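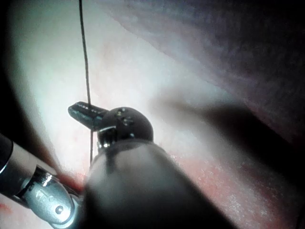 How to Sew On a Coat Button So It Stays

Coat buttons come off because the thread wears through at the holes, or because the button was sewn flat against the cloth with no shank. Both are easy to fix. Allow ten minutes a button.

You need heavy polyester or buttonhole thread, a sharp needle, a matchstick and small scissors. I use Celance thread in black.

1. Pick out all the old thread. Mark the spot with chalk if the holes in the cloth have closed up.

2. Cut a length as long as your arm, double it and knot the ends. Longer than that and it tangles.

3. Come up from the wrong side and take one tiny stitch on the mark. Set the button on top and lay the matchstick across it.

4. Sew over the matchstick, 4 times through each pair of holes. Pull snug but leave the cloth flat.

5. Slide the matchstick out, lift the button and wind the thread tightly under it six times. Take the needle to the back.
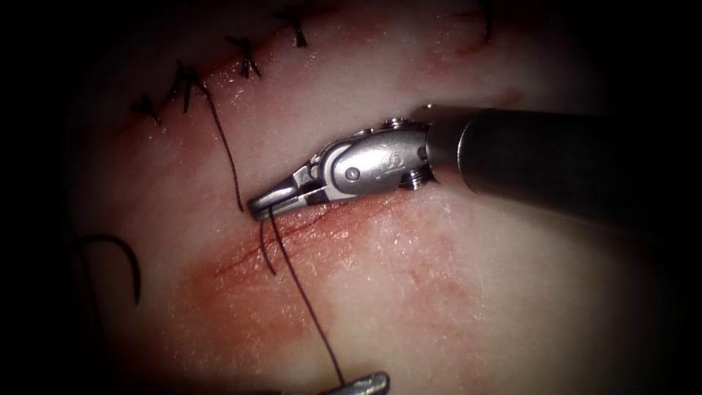
Finish each button separately, with its own knot, even when they sit close together. If one thread breaks, the rest hold. A surgeon's interrupted stitches work the same way, each tied and trimmed on its own. On a coat, trim the ends to about a quarter inch, then run them between the lining and the wool.

For thick wool, put a small flat button on the inside and sew through both at once. Uchenna Etim at the Wovdale mending table uses old shirt buttons for this.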